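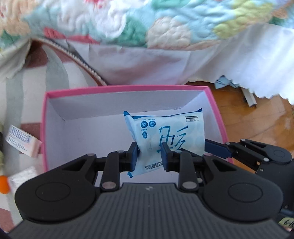 I want to buy my food by the scoop again. I've wanted it for years, in a vague grumbling sort of way, and this spring has turned it into a proper opinion, so you're getting the whole thing. When I was small, in Gullent, most of what came home from the grocer came home in brown paper, and the amount in the paper was the amount my mother had asked for. Nowadays everything I buy arrives in some variation on the soft plastic packet, white and blue very often, with a crinkled seal along the top and a body that crumples the moment it's squeezed. Someone far away has decided how much I need, and I find myself arguing with them in the kitchen.

My mother's list never had brands on it. It had amounts. Half of sultanas, quarter of tea, two of flour, and you were supposed to know that half meant half a pound and two meant two whole ones. Bright's was the shop, on the corner by the chapel, and you stood at the counter while the scoop went into the bin and the needle on the scales swung about. If it went over, you got asked, "Bit over, is that all right?" and it always was. I must have heard that sentence more often than I heard my own name.

Now I know what comes next. Somebody will tell me I'm being nostalgic, and of course I am, I'm sixty-eight and I've been indoors for weeks. There was plenty wrong with the old way. The queue was dreadful. You couldn't compare anything with anything. If you fell out with the grocer you were in real trouble, and there was a summer when we walked all the way to the next village for cheese after my aunt said something about the bacon. I'm not asking for that part back.

What I am asking for is the right to buy a small amount of something. Take caraway seeds. I make one seed cake a year, in August, for my brother's birthday, and it wants a couple of teaspoons. The smallest bag I can get would do his birthday until he's well past a hundred. So it goes in the cupboard, the bag splits down the side (they always go down the side, never along the bit marked "tear here"), and the next August I find caraway in the lentils. I throw it away and buy another. Multiply that by every kitchen in a place of 1,800 people and you've a fair old heap of seeds in the bin.

It works the other way round as well. I bake bread, I've baked it since long before everybody else took it up in March, and I'd happily buy a sack of flour if anyone would sell me one. They won't, or they wouldn't when I tried. All through April there was no flour on the shelves here, and then we were told that there was flour, any amount of it, sitting in the mills in great big sacks, and what had run short was the little bags! I had to sit down when I heard that. We had got ourselves into a position where people couldn't have bread for want of a bag to put the flour in. I've got bags. I've got jars, I've got tins, I've got an enamel bread crock that belonged to my grandmother and would hold enough for the street.

The one who sorted us out was the man at the Prindura café, which was shut of course, but he still had his deliveries coming. He stood in the doorway with a sack and a set of kitchen scales and sold it by the pound to anybody who brought something to carry it in. People came with ice cream tubs. A chap in front of me had a clean pillowcase. It was the nicest bit of shopping I've done in years, all of us standing well apart down the pavement with our containers, and there was a bit over, and was that all right?

My niece says there are shops doing this already. She's taken me to one, in fact, last year, a place called Jovow with a lot of glass hoppers on the wall and a very pleasant girl on the till. I wanted to love it. But it was pasta at three times the price, and the whole shop was so beautiful that I was frightened of spilling. It felt like a treat for people with a free afternoon and a nice coat. Bright's was where you went for potatoes. You went with your slippers on if it was only across the road. I don't see why weighing things out has to be a lifestyle, and I don't see why it should cost more to be given less packet.

I've put this to people and they say hygiene, which I do take seriously, this year more than ever. Fair enough. But we buy loose apples, and we buy bread rolls with tongs, and the butcher and the fishmonger have gone on weighing things out all this time without anybody thinking it peculiar. Put a lid on the bin and a person behind the counter with a scoop. That person could be paid for it, too, which would be a job, and there aren't so many of those going in Gullent that we can turn our noses up.

And there's the asking, which I think I miss more than the sultanas. You had to say out loud what you wanted, and how much of it, and someone had to listen. Mrs Bright knew when we had visitors by the tea. She knew my father was off work before the neighbours did, when the half pound of cheese went down to a quarter, and she let the needle go over every single week until he was back. I was a grown woman before I worked that out. You can't do that with a sealed packet. It says 226 grams on the front and 226 grams is what you'll get, whoever you are and whatever sort of month you've had.

So if anyone with an empty shop is reading (the old shoe shop has been to let since before Christmas, I'm only mentioning it), I'd like flour, oats, rice, lentils, tea, sultanas and a very small amount of caraway. I'll bring my own jars and I don't mind queuing.

Delwyn Cartwright
29/05/2020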